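The Spare Room Is Not Storage

By Araceli Cuevas
August 7, 2023
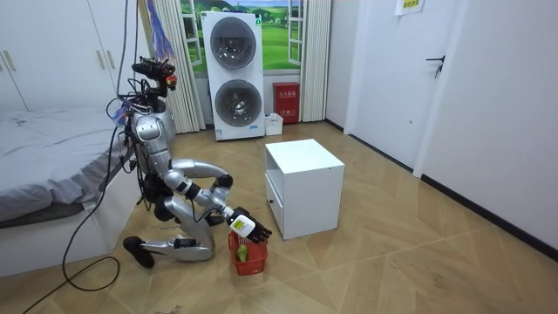

What a small bedroom costs

My apartment in Jevport has a second bedroom. It takes up 70 square feet, and for most of the six years I have lived there I used it to keep things I did not want to look at. I paid rent on it every month. When I finally did the math, keeping those things had cost me more than buying them all over again would have.

I think a lot of people are doing the same. We talk about the housing shortage as a matter of building, and we should build. But we also have a large number of rooms with a bed nobody sleeps in and a door that stays shut. I would like to see more of those rooms rented, lent or at least used.

The case for a lodger

Waltraud and Konrad Berchtold have rented out their back bedroom on Canau Street for 36 years. The rent is low and the rules fit on an index card. Their lodgers have mostly been nursing students and people new to town. Waltraud told me that two of them were trouble and the rest were fine, and she still gets Christmas cards from several.

That used to be a normal arrangement. My grandmother took in boarders and did not think of it as a sacrifice. At some point we decided that sharing a kitchen with a stranger was a sign that something had gone wrong. I don't think we gained much by it.

The usual objection is privacy, and it is a fair one. A lodger hears your phone calls and knows what time you go to bed. If you can't stand that, you shouldn't do it. But many people who say they could never live with someone else have never tried it as adults, and they are guessing.

What the town could do

Jevport makes this harder than it needs to be. To rent one room in a home you live in, you fill out the same application as a landlord with a whole building. Engelbert Riedl gave up on page 2 last July, when he was asked for a fire plan covering stairs his house does not have. His room is still empty.

A short form for owners who live on site would fix most of that. Keep the smoke alarm check and the rule about windows. Drop the rest. A friend of mine, Hannelore Prantl, thinks the town should go further and cut the property tax for anyone with a lodger. I am less sure. People who own a house with a spare room are not the first group I would give money to.

As for my own room, I cleared it out this summer. It took almost a week - longer than I had planned - and most of what was in there went to the thrift store. A woman who works nights at the hospital moves in next month. She asked for a lock on the door and a shelf in the refrigerator, and I said yes to both.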